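I drove to Fokesdale in a rental car whose heater had two settings, off and August, to look at a robot cell we may or may not buy. The seller is Prellidex, and the product is called Usarance, a name I've now typed into enough emails that it looks like a real word. It's a two-arm bench kit for sorting and handling small parts. We rebuild brakes and light drivetrain assemblies, and we have a lot of small parts.

The visit was January 26, 2022, an open afternoon for "qualified prospects." I qualified by filling out a form. Twelve chairs had been set out, and four of us sat in them, spread as far apart as people waiting at the dentist.

## The building

Prellidex rents half of a former carpet warehouse behind the Fokesdale rail yard. The front office has a reception desk with a bell and no receptionist. I rang, and a man carrying a sandwich came out and pointed me down a corridor. At the end of it was Jae-in Kang, the applications engineer, whom I'd been pestering by phone since the fall. She is shorter-tempered in person and I liked her a great deal more.

The slideshow ran 24 minutes. I learned that manufacturing is changing. I also learned, on the second-to-last slide, the only thing I'd come to find out from the slideshow, namely what's in the box: two arms, two multi-finger grippers, one controller, the teaching software, and three days of someone like Kang at your site. The table is yours to supply, and so is the lighting. Cameras are an option, which struck me the way optional tires would, until Kang explained that some customers already own cameras and get huffy about being sold more.

## The floor

The demo area is through a set of plastic strip curtains. There are three benches, and the one I cared about had been set up for brake work, after I'd sent a list of the sort of thing we handle. I had expected a tray of identical cubes. Sales demos love a cube.
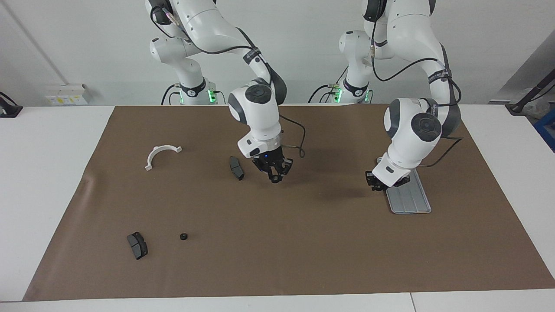 How long does it take to teach the cell a new part?

Kang's figure is one working morning for a rigid part of a size the grippers already handle, with a second session for anything that bends, rolls, or comes in left and right versions.

I asked her to repeat that last bit, and wrote it down, as left and right versions make up most of my life. The way it works is that somebody guides the arms through the job by hand, the software keeps the recordings, and you tidy them up on a screen afterward. The tidying is where the time goes. One of the other visitors, a gentleman from a firm that makes garden pumps, wanted to know if his operators could do it. Kang asked how his operators felt about spreadsheets. He looked at the floor for a while.

What I wanted to see was the two arms sharing a job, and brake pads and a ridged metal plate are a fair test of that. A pad is small and dense and sits low. A long flat plate is worse, with very little for a finger to get under, and one arm on its own tends to push it around like a toddler with a placemat. The kit's answer is that either arm can hold or reposition while the other one picks. The handoff logic comes in the base package, although the brochure puts it on a page headed "Advanced," where I had assumed it cost money.

The brown paper, incidentally, is a recommendation I'd steal even if we bought nothing. Kang covers her benches with it for oily parts and tears it off at the end of the day. We have been wiping down the same rubber sheet for years and calling it a process.

## Things I asked that weren't on the slides

**Noise.** Low enough to talk over. The air handling in the warehouse was louder than anything on the benches.

**Finger wear.** The black fingers are a consumable. Prellidex sells replacement sets at $68 each, and the warranty excludes them. Kang wouldn't give me a lifespan for gritty parts, and said anyone who did would be guessing. I've sat through many sales visits and could count on one hand the times I've been refused a number.

**Status lights.** There's a ring at the base of each arm, and it was green while I stood there. I asked what other colors it does. She said I'd find out.

**Guarding.** It's sold as a kit for working near people, and our insurer will have views. The risk assessment is on us. Prellidex supplies a template, and I've seen it, and it's eleven pages of boxes.

**Support.** Phone support in business hours, Eastern time. Weekend cover is a separate contract, and the pump gentleman laughed out loud at the price, so I didn't need to.

## The competition

For fairness, we also have a quote from Kubíček, whose single-arm cell I saw last year. It's the cheaper machine up front and the paperwork is better. It would do fine on pads alone. It would need a fixture for every plate we run, and fixtures for us mean a shop drawing, a purchase order, and a long silence. Kubíček's support plan is $2,723 a year against $1,161 for the basic Prellidex plan, so some of the savings leak back out.

I put this to Kang, expecting the usual polite sniff about a rival. She said Kubíček makes a good arm and that if all we ever handled was pads, I should buy it. Then the man with the sandwich, now without the sandwich, turned out to be the sales director, and he steered the conversation toward coffee.

## Where I've landed

I'm recommending a paid trial on our own parts, in our own building, under our own terrible lights. Prellidex will credit the trial fee against a purchase if we order within the quarter. Before that, I want three things in writing:

- that the handoff logic stays in the base price after the trial
- what "one working morning" means if the person teaching is ours and not Kang
- a price for a bulk order of fingers

I'd also like Dispatch to stop asking whether the robots can load the van.

I got back to the car with a tote bag, a pen, and a foam brake disc to squeeze in moments of tension. I squeezed it through most of the rail yard crossing, where a freight train had stopped for reasons of its own. Expenses are attached, including the parking, which the form had said was free.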